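1 November 2023
Bench notes, Hladun refurb batch, tower no. 218

Carried on with the Dell tower from the Hladun lot. Side cover is off and on the shelf with its screws in the lid of a jar, same as the others. Case is lying flat on the slatted table, open side up. I'm writing this between jobs so the order may be a bit off.

Intake sheet from Sivent says "no boot, fan noise, beeps." Vesela wrote the sheet and she didn't hear a beep pattern, only that there was one. Asset sticker number is 1093 on the sheet. I still need to check it against the spreadsheet, which had two machines swapped in May and never got fully cleaned up.

Cooler came off first. Old paste was gray and crumbly and took three wipes with alcohol. Left the CPU in its socket with the lid closed, no reason to pull it until the memory is ruled out. Don't put weight on the socket while working near the slots.

Plan for today is memory first, then power supply, then board. Two slots. The modules don't match each other, which could be all there is to it. Somebody at Hladun probably added one later and took whatever was in the drawer.

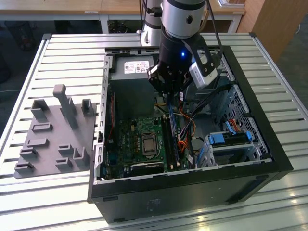
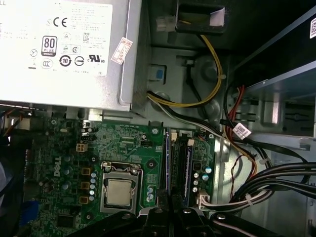
Steps for the memory check, so Vesela can repeat it on the next one:

Mains lead out, hold the power button in for ten seconds.
Open the latch fully before lifting a module. If it doesn't move, the latch isn't fully open.
Lift straight up. Hold by the ends.
Look at the contacts under the lamp. Wipe with a dry lint-free cloth, no eraser.
Blow out the slot with the hand bulb. The canned air is finished and the new order hasn't come.
Reseat one module only, nearest slot to the CPU, and test. Then the other module in the same slot. Then both.

Cooler has to go back on with fresh paste before any of the power-on tests. I know we all know this, but we lost a board in the last batch that way and I'd like it in the notes.

Power supply is marked 80 PLUS Bronze. If memory checks out, put it on the tester by itself with the board leads unplugged - the main one and the four-pin CPU one. The four-pin is the one people forget. Write the readings on the sheet even if they look normal. Brulari asked for them on the last batch and we had nothing to give them.

Parts on hand: the Prurnulard spares box has a few supplies in it, but I haven't checked whether any fit this case. There is a bag of memory in there too, unsorted. Label says tested, no date and no initials, so treat it as untested.

Paste tube is nearly empty. Enough for this one and maybe one more. Added to the order, along with canned air and the small zip bags. Order number is 824.

Vesela Nedeljković has the bench from two o'clock. Please leave the case lying as it is, and keep the two modules in separate bags marked A and B if they come out. A is the one nearer the CPU.

Still open:
- check 1093 against the spreadsheet
- find the bracket screws for the cooler, there should be four in the tray and I only see three
- ask Sivent if the drive is supposed to be wiped or sent back as is
- tower 346 is next, same complaint on the sheet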